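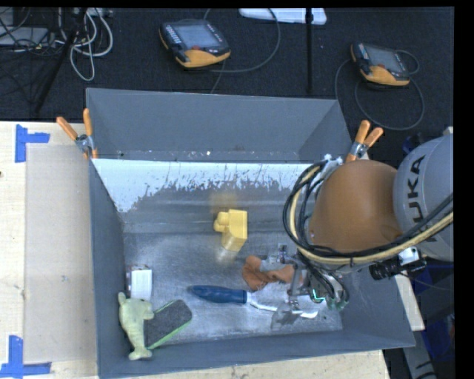
Clarnar BP-8 bin picking cell
Supplied and supported by Gundgate

Overview | Set-up | Care | Spares | Ordering

The BP-8 is a bench-height picking cell for mixed objects. One arm works over one open metal bin, and the bin sits on a wooden bench top that you can drill, mark and replace yourself. It is sold to workshops and teaching labs that change their objects often and want to do their own upkeep.

The cell comes as a kit. We supply the bin, bench top, clamps, gripper mounting plate, cable sleeve and the Myklebust depth sensor with its bracket. The arm and gripper are ordered separately, or you can use ones you already have. KUKA arms are the most common choice among our customers, and the mounting plate drawing on request covers several other makes.

Setting up the bin

Place the bin on the bench with the long side facing the arm base. Fit one spring clamp at each rear corner, jaws fully over the rim. Turn the handles outwards so that they stay clear of the wrist when the arm reaches for the corners. Check this at low speed with the bin empty before running any picks.

Mark the position of the bin on the bench with tape. Blue masking tape is fine and comes off without lifting the surface. Use L-shaped marks at the corners. If the bin is knocked, you can put it back on its marks, but run the four-corner check again before you carry on. A shift of 3 mm is enough to drive slim fingers into the wall.

Set the floor height in the Flamix software by touching off at the centre of the bin and at two opposite corners. The floor is pressed sheet and will not be perfectly flat. Use the highest of the three readings.

Cables

Leave a loop at the wrist large enough for the last joint to turn through its full range in both directions. Tie it at the top only. A cable tied at both ends will pull on its fitting each time the tool tips over, and the fitting normally gives way first.

Look at the loop every Saturday, or on whichever day the cell is quiet. Feel along the underside for flat spots and cracked jacket. Isolate the arm before you put your hands near it.

Gripper

Wipe the fingers with a dry cloth at the end of each day. Plush and foam items leave fibres in the linkages, so open the gripper fully and brush these out from the back. Do not use spray oil. One small drop of light oil on each pivot every 1,000 picks is enough.

Finger pads wear unevenly if you handle a lot of hand tools. Swap left and right pads at 3,000 picks and fit new ones when the grooves can no longer be felt with a fingernail.

After changing pads, redo the tool centre point. Pads vary slightly between batches.

Bin surface

The inside of the bin is coated pale to help the sensor. The coating on the slopes gets scraped by the fingers and will come away in streaks over time. This does no harm to the bin, but bare metal reflects, and a bright object lying near it may give a false second reading. If picks start to miss next to the slopes:

Lower the sensor exposure one step and try again.
Move any lamp that shines straight into the bin.
Rub down loose edges with a fine pad and recoat with Clarnar matt white, two thin coats, left overnight.

Scuffs on the bin floor can be left alone. Deep scores should be filed smooth, as flat items catch on them.

Spares

BP-8 bin, coated
Spring clamp, pair
Finger pads, set of 8
Wrist cable sleeve, 13 mm
Matt white recoating kit
Bench top, pale wood, undrilled
Sensor bracket with screws

Ordering

Kits are built to order. Please state the arm model and the gripper flange when you ask for a price, and say if you need the bench top drilled. The recoating kit cannot be sent by air. The next batch of bins is due in March, and clamps, pads and sleeves are held in stock.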